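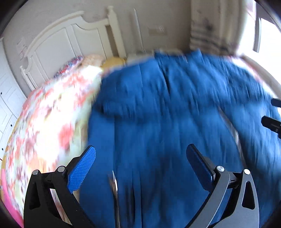 Bed-making run, blue comforter, jaws open over the bed.

jgumede
Posted 17 September 2018
Write-up from the Brondum group is out. They trained on 150 hand-held gripper demos of bed making and report that the policy straightened the comforter in 20 of 25 trials. Thoughts?

pakstead_c
25 trials in how many bedrooms? I read it twice and can't find it. If it's the same bed every time I don't care about the 20.

arkia
Two bedrooms, it's in the appendix. And look at the blur on that comforter. What is a policy supposed to learn from that?

jgumede
Blur is fine if the wrist motion is tracked separately. I'd keep those clips.

arkia
I wouldn't. Run it with and without them, then we can talk.

pakstead_c
Also, "straightened" was scored by one of the authors. Chantelle Xaba asked for the raw videos and I'm waiting on those.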